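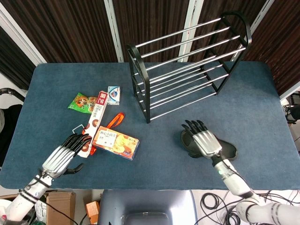

Teaching by remote control at Trastham

The Trastham workshop has spent most of August on tidying tasks. The two-armed robot is driven by remote control, with an operator moving both hands at once, and each complete run is saved as a demonstration for the training set. By the end of the month the team had 454 runs it was happy to keep. Another 93 were thrown out, mostly for long pauses or for a grip that had to be tried again and again.

The current job has two halves. One hand deals with a pile of snack packets and boxes, and the other puts footwear on a metal shoe rack. Divya Venkataraman, who plans the sessions, chose the pair on purpose. Earlier tasks used one arm at a time, and the model trained on them tended to leave the second arm hanging still.

Long, light boxes have been the hardest to teach. If the operator closes the fingers too quickly, the far end swings and pushes the other packets out of reach. The advice for now is to bring the fingers over the near end slowly, wait until the box stops moving, and only then lift. Slippers are easier to hold but harder to place. The bars of the rack leave gaps, and a slipper let go at a poor angle can slide through or turn over.

New operators practise for 15 minutes before anything is saved. Jeptoo Minja has rewritten the practice sheet, and the new version is in the Jorneck folder with the old one. Please use hers. The main changes are:

Start with both hands above the table and still.
Lay the items out differently for every run, with the rack turned a little each time.
If something falls on the floor, stop and mark the run as failed. Do not reach for it.
Keep your eyes on the headset view and leave the side monitor alone.

The first model trained on the mixed runs was tried on 24 new layouts. It managed the slippers well enough but was slow with the boxes, and it sometimes let go too early. More box runs are planned before the next round of training.

Anyone who would like a turn at the controls should speak to Divya. Morning slots are full, but there is space after three o'clock.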